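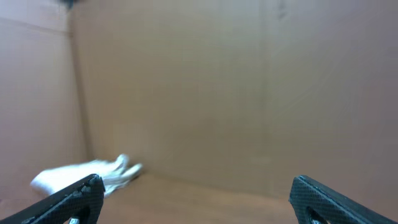

Inside a large cardboard box.

Kind to your hands: tips for thumb and wrist at home
By Valentyna Nechyporuk, April 6, 2018

The tendons which lift and spread the thumb pass through a narrow tunnel on the side of the wrist. When we wring, peel and scrub for a long time, this tunnel can become sore. I taught anatomy in Dikbridge before I retired, and these are the habits I keep in my own kitchen.

Opening jars
Put a rubber glove on the hand that turns the lid. Press with the whole palm and turn from the elbow, so the thumb only rests on the side. A stiff lid goes easier after 20 seconds under the hot tap.

Wringing cloths
Twisting is the movement the wrist likes least. Loop the cloth round the tap, hold both ends together and pull while you turn slowly.
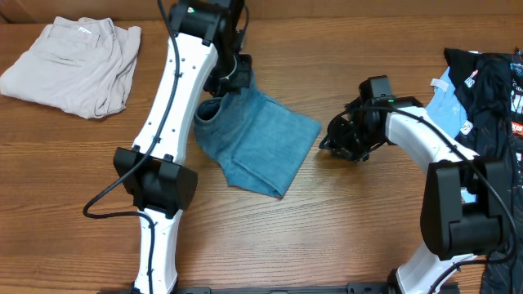
Keep the wrist straight during this, as if a ruler lies along the back of the forearm. If you feel a sharp pain near the base of the thumb, stop and let the cloth drip – it will dry also without your help.

Peeling and chopping
A peeler with a thick handle needs less pinch. My neighbour Inna Shevchuk wraps hers with old bicycle tape and changes it every May. Keep knives sharp, a blunt one makes you push from the wrist.

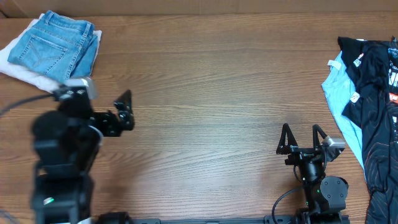
Carrying pans
Use two hands, palms up where the handles allow it. Fill the big pot on the hob with a jug.

When to ask
Soreness that stays longer than two weeks should be seen by a doctor or a physiotherapist. Numb fingers at night also.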